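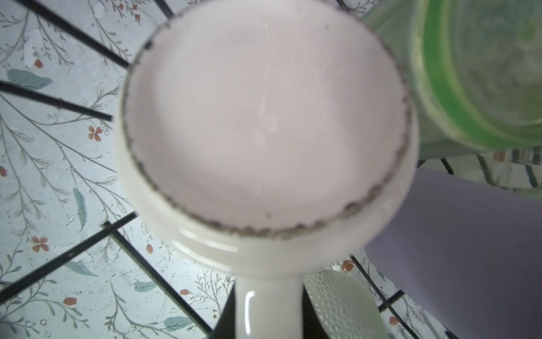
Can a pair of table-top robot arms put the dishes away yet? They can do a good part of it when the cups are light and the rack stays put, but they are slow and they still need a person close by.

Filed under: Home Robotics > Papers > Full Text

4. Kitchen Chores on the Gethin Task Set

4.1 The chores

The Gethin set covers 3 chores: taking cups out of a wire dish rack, putting cups back in, and passing a cup from one arm to the other. We ran all of them with Nulero, the controller described in Section 3, in the enclosed table-top cell at Bravton. The cell has a printed cloth on the table and printed walls, and we kept them on purpose. Real kitchens are full of patterns, and a method that only works over plain gray felt would tell us very little about homes.

Plastic cups look like the easy end of housework. They are a wonderful test! Many are see-through, so the cloth shows through the wall of the cup and the edge is hard to find. They weigh next to nothing, and a finger that arrives a little early will push the cup away before it can close. In Figure 1 the left gripper holds a green-tinted cup on its side while the right gripper waits, open, near the rim. Passing a cup asks the most of the timing, as both arms have to agree on where the rim is before either one lets go. 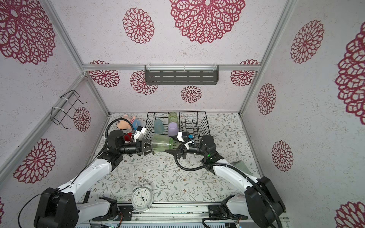 One reader of our first draft objected that a cup passed between two grippers is a stunt, and that a person would simply use the nearer hand. We think the point is fair for a single cup. It is weaker for a full rack, where the nearer arm often can't reach the slot it needs, or can only get there with its elbow over everything else on the table. People switch hands all the time when they put dishes away, usually without noticing.

4.2 Results

We scored 1,554 attempts, and 59 percent of them ended with the cup upright and in the right place with no help from the operator. The rest were split between missed grasps, cups tipped on release, and runs that hit the time limit. Taking cups out went better than putting them in. We had expected the wire dividers to cause most of the trouble in both directions, but on the way out they seem to help by holding the cup still.

The close work between the arms was the part we most enjoyed watching. Figure 2 gives a view of the two grippers facing each other across a small light-blue object toward the back of the table, with the right forearm reaching over the rack. In this kind of pose each wrist camera is looking nearly straight at the other hand, and the controller has to lean on the fixed cameras.
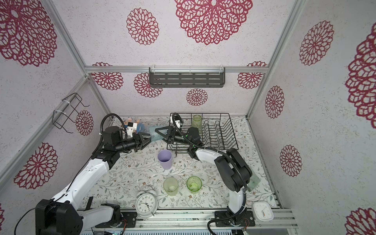 Dropping the wrist views for the last part of the approach made the arms calmer, and we kept that change for all later runs. Turning it off again brought back the small back-and-forth motions reported for the older Tradach controller.

4.3 Clutter

We left other things on the table during the runs. Figure 3 has a white mug with a red interior and several plastic cups standing out together, along with a twin-bell alarm clock at the front and a plush doll lying near the back edge. None of these extra objects was part of the chore, and the controller was never told to ignore them. We love this setting, because it is much closer to a counter after breakfast.

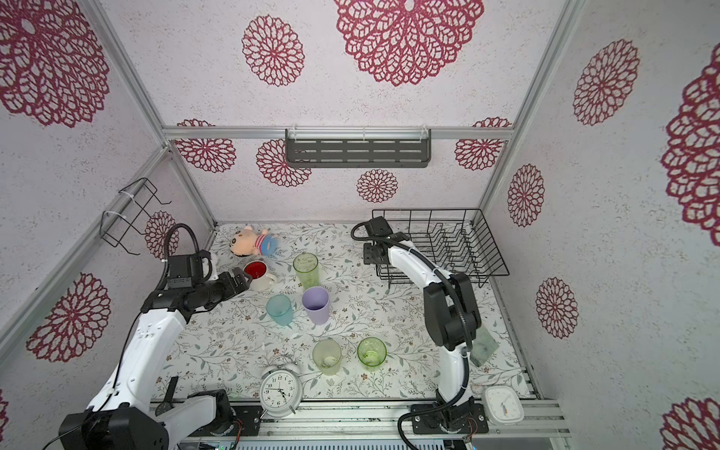
Misses in clutter mostly came from picking the wrong cup, and only now and then from bumping a neighbor. That pleased us, as choosing is something more training examples can fix. Speed is the harder problem. A session was capped at 20 minutes, and a person clearing the same table would be done long before then. We have not yet tried glass, wet cups or anything with a drink still in it.

Section 5 repeats the passing chore with the rack moved between attempts.

Related papers
Reaching Past the Elbow: Arm Choice in Small Work Cells
Finding the Rim of a See-Through Cup
Gethin Task Set: Scoring Rules and Object List
When Wrist Cameras Get in the Way
Tradach Revisited: Sources of Jitter Near Contact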